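Clarkow Support Portal
Ticket 1430: Tidy-up routine skips or drops soft items in mixed bin
Product: Bavlow picking software, household items package
Site: Calline, test cell 7
Opened by: Afia Asante
Assigned to: Leandro Saavedra
Opened: 01/06/2018
Status: Open – awaiting customer decision
Priority: Normal

Problem as reported (A. Asante)

The cell is being evaluated for a simple household chore: emptying a container of mixed items left over at the end of a day and sorting them into toys, cleaning supplies and tools. Hard items are handled to our satisfaction. Soft items are not. The routine either passes over them and reports the bin clear, or it closes on them, lifts, and loses them before the arm has left the bin. The operator log shows the message "grasp lost, code 99" on each failed lift. The arm does not stop and no safety fault is raised.

We have restarted the controller, reloaded the item library and repeated the hand-eye calibration. None of these steps changed the behavior. Please advise whether this is a setup error or a limit of the product.

First response (L. Saavedra, Support)

Thank you for the report. Code 99 is issued when the gripper closes past its expected width during a lift. It is a general code and does not identify the cause. Please confirm the following:

Item library version in use.
Whether the approach is set to "vertical only" or "free."
Whether the bin has been replaced or moved after calibration.
Which items were in the bin when the failures were recorded.

Customer reply (A. Asante)

The library is the April release. Approach is set to "vertical only." The bin has not been replaced. It is clamped at the corner and its place on the table is marked with blue tape. The item set is the one in use for the current runs.

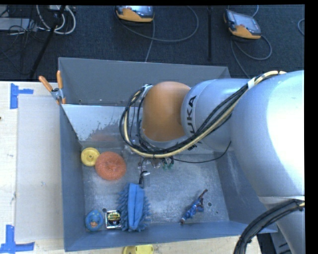 Our main question concerns the point at which the software decides that an item can be held. The Björklund trial report, which our management has read, states that the package is suitable for "general household tidying." We would not describe it so at present. The tape measure is picked up every time, and we have no complaint about the yellow disc. The round mesh scrubber is the first problem, as the fingers close on its edge and the material gives way. The blue cleaning mitt is the second. The fringe along its sides appears to be read as several narrow items, and the gripper goes for the fringe instead of the smooth strip down the center. As the mitt lies right against the tape measure, the routine has also tried to take both at once.

Analysis (A. Economou, Applications)

I have reviewed the logs and agree with the customer's reading. Two separate matters are involved.

First, the width check. The lower limit was chosen for rigid goods. A soft item compresses below the limit and is treated as lost, and the fingers are then opened by the recovery step. Some of the reported drops are therefore caused by our own software – the item was still held when the release command was sent.

Second, the separation of touching items. The current release divides objects by edges and height. An item with an uneven outline may be divided wrongly. There is no parameter that corrects this.

Suggested settings for the first matter:
Set soft_item_check to ON.
Reduce closing speed to 10 percent for items in the cleaning group.
Disable automatic release after code 99 and send the arm to the hold position.

Customer reply (E. Herrera, for A. Asante)

Settings applied. The scrubber is now lifted and placed in most attempts. The mitt is improved when it lies alone and unchanged when it touches another item. A person at our site empties the same bin in less time than the arm needs for its first two picks, and that comparison will be part of our internal review. We ask that the wording in the trial report be corrected.

Support note (L. Saavedra)

The wording has been referred to Catalina Garrido, who is responsible for published documents. The separation fault has been entered as a known limitation, with no release date assigned. Until it is resolved, we recommend that soft items be spaced apart by hand before the routine is started. We recognize that this removes part of the benefit for the chore described.

Customer to confirm whether the ticket may be closed on this basis or should remain open against the known limitation.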